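Notebook – April, after lunch, bench by the window

Back on the old desktop towers from the Grestow lot. I've been meaning to write down how I go through one of these, partly for me and partly because Kekeli Ametepe keeps asking where my notes are (they're on sticky notes, Kekeli, all over my monitor!). Side panel off first, tower flat on its side, and then I just look for a minute before touching anything. Blue plastic means a latch or a rail on this kind of case, so I follow the blue and leave the screwdriver in the drawer for as long as I can. 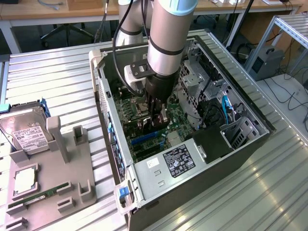
Drives are my favorite part. The 3.5-inch ones sit between blue rails and I like to keep the rails on the drive until it's been logged – loose rails wander off, and I spent half a morning last month hunting for 2 of them under the parts cart. Label side up so I can read the serial without picking it up again. Wipe list goes to Udell when the shelf is full.

Power supplies stay in the case until last. I don't want the weight shifting around while I'm still fussing with memory and cables. Also, SATA cables: please coil them and put them in the bin by size, the Jisville crew took a whole tangle last time and I felt bad about it.

Still to do: ask for another 50 drive bags, find the good flashlight, and decide whether we're keeping heatsinks or sending them out with the scrap metal. I vote keep, at least the little ones.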